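About Flenitura

Flenitura started with a full recycling bin and a very long argument about grape water. We were sharing one floor of an old school building in Tretolthorpe, everybody bought their own drinks on the way in, and by mid-afternoon you couldn't find a clear corner of desk for all the bottles. So we began saving them. Then we began washing them, cutting them, planting in them, and here we are with a workshop, a supply shelf and 96 schools and clubs on our delivery list!

What we do is simple. We collect clear drink bottles, sort them by shape, and send them back out as craft and science kits: rain gauges, seed starters, bird feeders, little sand timers. Every kit comes with caps, cord and a printed sheet, and fits in a box that one kid can carry.

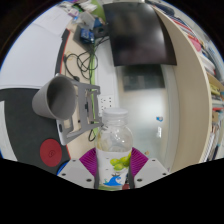 Choo is our sorting method, named after the noise the old trolley made (the trolley is gone, the name stuck). Every bottle gets a few seconds of attention at a desk before it goes anywhere, and we love this part more than is probably normal. Is the cap still on? Does the neck have a good ridge for tying cord? Can you see through the walls? A bottle like the one with green grapes on its white label is a favorite of ours: screw cap in place, clear shoulder, and a label we'd happily leave on, blue shape and all, for the collage kits. Cups get their own pile.

Tenside is the washing side, two deep sinks and a drying rack in the old cloakroom. It can take 200 bottles in a morning, and in February we passed 4,000 for the winter. Labels that won't soak off are left alone. Kids like them, and they make it easy to tell whose rain gauge is whose.

The whole place was set up by Lucian Buzatu, who taught middle school science before this and still tests each kit with his old class. If they can't build it in 30 minutes, it goes back to the bench. The bird feeder went back so many times that the instruction sheet has a version number higher than our street address.

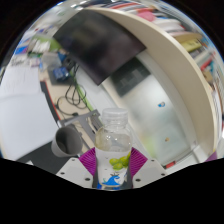 Grapes on the label, cap on, at one of our desks.

We welcome visits from teachers, club leaders and anyone with a garage full of empties. Please rinse them first and keep the caps! Large loads should come to the side door, where there's a ramp and a bell.

Page updated March 2026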